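3 September 2019

Towels. I have given the whole of today to towels, and I'd like that written down somewhere in case I'm ever asked what I did with my forties.

It began with Wilma, who came by for the spare key and opened the linen cupboard looking for it. I don't know why she thought it would be in there. She stood looking for some time and then asked whether I ran a hotel. I said most of them were Mother's. She said Mother had been a clean woman but she couldn't have needed all that, and left with the key, which was on its hook.

So after coffee I pulled the lot out and counted. 24 bath towels, 40 hand towels, and a heap of washcloths I refused to count on principle. There are two of us in this house. Maarten uses the same brown one until I take it away from him.

The rule was supposed to be simple: frayed ones to the animal shelter, decent ones back on the shelf, anything with a monogram to Wilma as punishment. By eleven I had a shelter pile of three and a shelf pile up to my hip. I kept the one from Westerberg with the bleach stain in the shape of a boot. I kept two that don't dry anything, just push the water around, because they were a wedding present from Thérèse and she does visit. 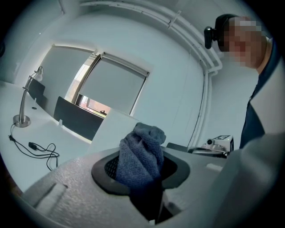

Then there's folding. Mother folded in thirds, lengthwise, edges in, and could do a stack like a brick wall while talking on the phone. I fold in half and then in half again and then I lose interest. Terry is worse than anything for this. You get the corners to meet and the middle has gone off on its own – you smooth the middle and there go the corners. I tried rolling them, as Thérèse does, and they looked very smart for as long as it took me to shut the cupboard door. I heard them go.

Maarten came up at lunch, stepped over everything and asked if there was a clean towel.

Second attempt after lunch, in thirds. Better. The blue-gray ones went at the front since they're the only set where all the members are still living. I was pleased enough to call Maarten up to look, and he said "very nice" in the voice he uses for other people's babies.

Shelter pile now stands at seven. Bart says he can drop them off when he takes the dog in. Must remember to strip the bed tomorrow, and must not, under any circumstances, open the drawer with the tablecloths.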